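The Jultora Sectional
From Holloway Sofas. Cream, square-tufted, long in the seat.

Most sofas are bought by people who have sat on them for two minutes with their coat on. We would like you to do better than that with the Jultora, so please read to the end, including the dull part with the care instructions, before you ring us and ask whether it comes in green. It doesn't come in green.

The Jultora is a large sectional for a room that can take it. It was drawn by Agnes Engebretsen, who has made smaller and cleverer sofas for us in the past and was asked on this occasion to make one you could lie down on. She did. The seats are deep enough that shorter visitors will have to choose between leaning back and keeping their feet on the carpet, and in our showroom they have always chosen leaning back.

The tufting

Square, buttoned, and on both the seat and the backrest. Plenty of sofas are tufted where you look and plain where you sit, and we can see the sense in it, but Agnes wouldn't have it. The squares carry on along the front edge of the seat and round the padded arm as well. It gives the whole thing a quilted look, a bit like an expensive eiderdown that has been told to sit up straight.

The cover is smooth and pale. Yes, it will show things. So does a white shirt, and people go on buying those.

The back

Raised headrest sections run along the top, set off from the backrest below by a darker strip in grey-beige. The strip is there for looks. The headrests are there for your head, and they are fixed, so there is nothing to crank, pump or plug in. If you want a sofa with a motor we can recommend the Cirner, made by other people, and wish you well.

Cushions

None supplied. We used to include a pair and customers wrote to say they had put them in the loft. Strong colours do well against the cream, and a dark teal is the one we would pick. Paler ones look very nice and have a habit of ending up on the floor, where they can be mistaken for part of the carpet until somebody finds them with a foot.

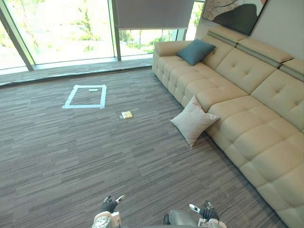

Getting it in

The Jultora arrives in 5 sections, each wrapped. Measure your front door, then your hallway, then the awkward bit where the hallway turns. Elsie Whitcombe in deliveries will want all three figures and will ask for the third one again. Our crew joins the sections where you want them and takes the wrapping away. They will move the sofa once if you change your mind. After that it is between you and your relatives.

Keep it out of strong sun if you can. In a room with a lot of glass, draw a blind at midday or swap the cushions about now and then, so that you don't end up with a teal-shaped patch of the original colour.

Care

Vacuum with the soft brush, going along the grooves between the squares. Crumbs collect there - so do coins, which you may keep. Blot spills with a plain white cloth and cool water. Don't rub. Don't use the spray your neighbour swears by.

The buttons are sewn through and should stay put. If one comes away, hang on to it and write to Mei Nakamura at the workshop, who will want to know which square it came from. Count from the arm, please.

Ordering

Made to order in cream only. The deposit is £168, taken when you confirm your door measurements, and the balance is due before delivery. Left-hand and right-hand arrangements cost the same. Stand facing the sofa when deciding which is which, as sitting on it gives you the opposite answer.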